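Notebook > Hardware > Gripper notes

The finger that stopped closing

In February I spent most of my evenings with a hand-held gripper and a fault that came and went as it pleased. I write it down while I still remember the order of things.
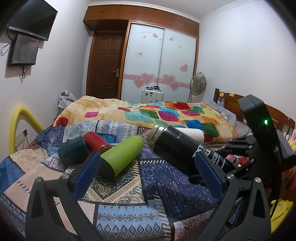 Caroline Kombo wrote to me that same night that it must be the battery, because with her unit it was always the battery. I changed the battery. The fault stayed.

What happened is this. The left finger closes well for the first grasps. After that it begins to lag behind the right one, first a little, then so much that the right finger pushes the object away before the left one arrives. With a soft object you do not notice. With a metal bottle you notice very well, for the bottle rolls. The log does not complain. In the log both fingers report the same position, and this was the part that cost me so much time, as I believed the log.

My wrong guesses, in the order I made them: the battery, the cable to the trigger, the firmware (I went back to the older version, then forward again), and the blue pads. The pads I took off and put on again with new tape. It was better for one evening, and I was already writing to Caroline that I had found it.

Then I did what I should have done at the start. I made 71 grasps in a row on the same bottle and wrote a mark on paper for each one. The first 30 were good. In the rest, the left finger was late 15 times, and the late ones were mostly at the end. So it was something that grows with use.

The reason was a small set screw on the left linkage. It had become loose, and the shaft was turning a little inside the coupling. The encoder sits on the motor side, therefore it saw nothing wrong. I cleaned the screw, put a drop of thread lock and waited until the morning – the tube says 6 hours, and I did not want to hurry. After this I repeated the full series and had no late finger.

One safety matter also. When the left finger was late, I had the habit to help it with my thumb. Once it caught up suddenly and pinched me against the bottle. There was no blood, but the nail was blue for a week. Please release the trigger first and then touch the linkage.

I still do not like that the software cannot see this fault. I asked in the Grellia forum if somebody has put a second encoder on the finger side, and so far I have one answer, from a person who wants to know the same thing.

Filed under: Repairs, Grippers, Things that came loose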